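News from the picking cell at Skadilbridge

Many of you have stopped me in the corridor to ask why the arm went quiet for so long this summer, so I thought I'd put the whole story down in one place, with apologies to those who have heard it from me twice already.

It was the cables, I'm afraid. On run 413 the arm reached low into the bin for a block, turned its wrist further than it usually needs to, and the bundle pulled tight against the joint. A connector worked loose, the gripper lost its signal and the block went down with a clatter that brought Amândio Nogueira in from next door with his tea still in his hand. The arm stopped itself, as it should, and everybody was well outside the line, but we had 112 runs left on the Brernora job and no way of doing them.

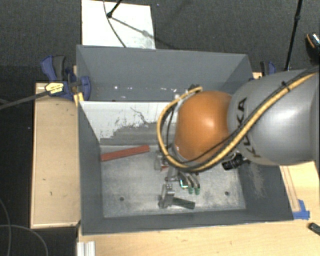

The KUKA arm over the bin, with the gripper down in the front section.

Ilídio Bastos spent the best part of two days going back through the logs, bless him, and found that the same joint had grumbled twice before and we had simply pressed reset and carried on. That one is on all of us! From now on, any stop at the wrist gets written in the book before anyone clears it, however silly it seems at the time. We have also put a limit on the wrist turn and given the cables another 30 mm of slack at the loop. Please don't tidy it away, even if it looks a bit baggy to you.

The new connector came on Aug 29, 2019 and we hope to be back to full speed in September. If you see the bundle rubbing anywhere, ring Ilídio on extension 605.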